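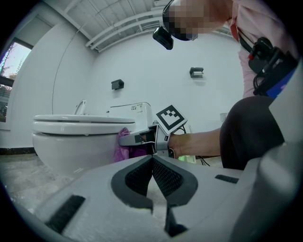

# How a Toilet Gets Clean on the Outside

Most people think of the bowl when they think of cleaning a toilet. The outside needs cleaning too. It collects dust, drops of water, and germs, which are living things too small to see.

This page explains which parts get wiped, in what order, and why a plain cloth does so much of the work.

## What the toilet is made of

The white part is **porcelain**. Porcelain starts as wet clay. It is shaped, dried, coated with a liquid called **glaze**, and baked in a very hot oven called a kiln. The glaze melts and turns into a thin layer of glass.

Glass is smooth. Dirt has few places to hold on, so a cloth can lift it off. An unglazed clay flowerpot is rough and full of tiny holes, and it is much harder to wipe clean.

## How a cloth picks up dirt

A cloth is made of threads, and each thread is made of thinner strands called **fibers**. When the cloth is pushed along a surface, two things happen:

- The rubbing loosens the dirt. This rubbing force is called **friction**.
- The gaps between the fibers trap the dirt and carry it away.

Water helps by softening dried spots. Soap helps because one end of a soap molecule holds on to water and the other end holds on to grease.

A cloth that is full of dirt stops working. It spreads dirt around until it is rinsed or folded to a clean side.

## The order of wiping

1. The tank and the flush handle
2. The top of the lid
3. The outside of the bowl
4. The base, where the toilet meets the floor

Cleaners work from high to low. Loose dirt falls, and the lower parts are wiped last.

The sides and the back of the base take the longest. They curve, and the space near the wall is narrow — an adult has to bend down and reach around.
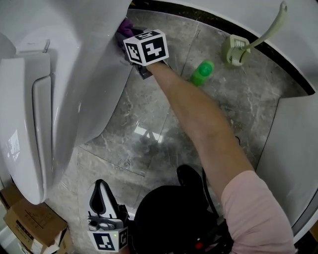

**Why does dust collect behind a toilet?**

Air moves slowly in narrow spaces, so dust that drifts in settles there and stays until someone wipes it up.

## Words to know

**Base:** the bottom part that stands on the floor.

**Tank:** the container that holds water for the next flush.

**Glaze:** the glassy coating on porcelain.

## Safety

Cleaning sprays and liquids are for adults to handle. Two different cleaners must never be mixed. Wash your hands with soap after helping in the bathroom, and keep the toilet cloth separate from the kitchen cloths.

*Written by Fionnuala Egan. Checked by Cathal Lynch, April 10, 2024.*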